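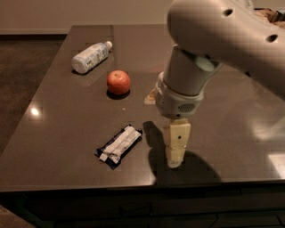
Kitchen and table tips I picked up at the Kestgate open day

Went along for the robots, came home with a page of notes on tables and snacks. Typing these up fast before I lose the paper.

The short version of the day. Kestgate opened up for the afternoon, Ju-won Do ran the arm demonstration, Kanokwan Phetsri took questions. Ordinary stuff out on a table: a bottle, an apple, a wrapped snack bar. Arm works over the top of it. I stood there longer than I meant to. Most of what they said about setting up a table works fine for people too, so.

Glossy tabletops
Dark shiny table = every lamp shows up in it. Ju-won said glare is a pain for anything that has to look at the table, arm or person. Try the lamp off to one side before you buy a mat or cloth. I moved mine 15 inches and can read at the table again.
Wipe with a barely damp cloth, then a dry one. Go with the length of the table, not in circles. Crumbs first!! A crumb under the cloth will scratch.
No spray straight on the wood. Spray the cloth.

Bottles
A bottle on its side rolls if the table is even a bit off level. Cheap way to check a table, by the way. Lay a full one down, let go, watch. Folded card under the short leg.
Cap on tight before it goes in a bag sideways. Turn it over the sink once, you'll know.

Apples
Keep them away from the bananas unless you want everything ripe at once.
Fridge drawer, not the bowl, if you buy a big bag. Two out at a time is plenty for my house.
Soft spot? Cut it out and cook the rest the same day. Aatos Tuominen (standing next to me in line for coffee) does his with butter and a pinch of salt, no sugar. Tried it, good.

Snack bars
Wrappers slide on a polished top and they crinkle up when you grab them in the middle. Pick up by the long sides. That one came out of the demonstration, Kanokwan was explaining why where you grip matters so much with soft packets.
Store standing on edge in a shallow box, oldest at the front. Chocolate ones away from the stove, obviosly.
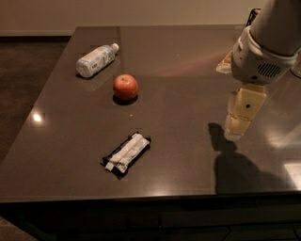
Do you need to clear the whole table before an arm like this can work on it?
Depends what you want it to do. Kanokwan's advice was to leave out the things you want handled, give them some space between each other, and take away anything breakable that's in reach of the arm. Same as you would for a toddler.

Spacing things out
Took this one home too. Leave a hand's width between things on the counter and you stop knocking over the one behind. I had the oil, the salt and the pepper mill all jammed together next to the toaster for years.
Tall things at the back, flat things near you.

If you go next time
They're planning another one in October, Jirayu Suksawat is doing the sign-up list at the desk. Go early, it gets crowded at the table and the people in front dont move. Keep your bag off the table and your elbows too. Stay behind the line when the arm is on. Bring a pen, mine ran out halfway thru the questions.

Will add the drawer liner tips when I find the other sheet.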